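From: Usula list member
To: Tratenum household list
Date: 2023-10-08
Subject: Re: [tratenum] Cutlery drawer, trays vs. one big bin

> Hi all, long-time lurker. We moved in July and I still
> haven't sorted the cutlery. Everything is in one big bin
> under the bench and I fish around for a knife every night.
> Do people really split it all up into trays, or is that
> just for catalogues? And what do you do with the odd bits,
> chopsticks, skewers, the one good serving spoon? Our drawer
> is 45 cm wide inside so there isn't much to play with.

Oh, I have opinions about this! I did ours again only recently (message 1154 in the archive is me complaining about the last attempt, if you want a laugh) and I reckon the trick is to tip the lot out on a big clear table first. Don't try to do it inside the drawer, you'll just shuffle things from one end to the other and give up before the kettle's boiled. Put your bin at the back of the table, empty, and leave everything spread out in front so you can see what you own. Knives apart from each other, please, with a bit of space between them so you're not grabbing at blades.

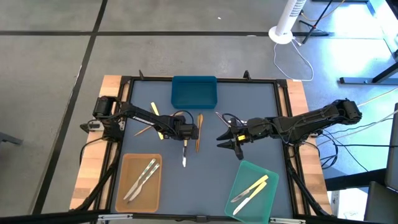
Sorting table, blue bin at the back and still empty. Yellow-handled knife on the left.

I've gone round and round on whether to sort by type or by colour. Seltard sells those inserts with a slot for everything and I bought one, and it was hopeless for us (the slots were too short for anything long and I ended up laying things across the top anyway). So it went to the op shop and I'm back to plain plastic trays, which you can lift out and wash.

For a 45 cm drawer I'd go with two trays and stop there. Measure them across the rim and not the base, because the lip always sticks out further than you think, and that's the bit that jams. I like them in different colours so the family can put things away without asking me, and a blue one next to a mint-green one is easy to tell apart even half asleep. The gold cutlery goes in the blue, long pieces on the diagonal if they won't lie straight, and you get used to the look of it pretty quickly.
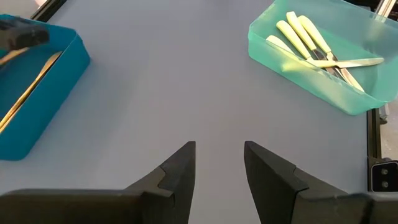
Odd bits are harder, I'll give you that. I keep a tall jar by the stove for skewers and anything wooden, and my rule is that if it hasn't been used in three months it goes in a box in the laundry. The mint-green tray is a see-through sort of plastic, and I'd choose that kind for your serving spoon and the other strays, as you can spot what's in there from the side when you've got it out on the bench. Chopsticks I'd tie in pairs with a rubber band. The Đặng ones come with a little sleeve, but ours vanished in the first week.

Anyway, have a go on a wet afternoon and let us know how you get on. Does anyone know if the deeper trays come in the narrow size? I'd like another for the baking things.

Cheers from the messy end of the list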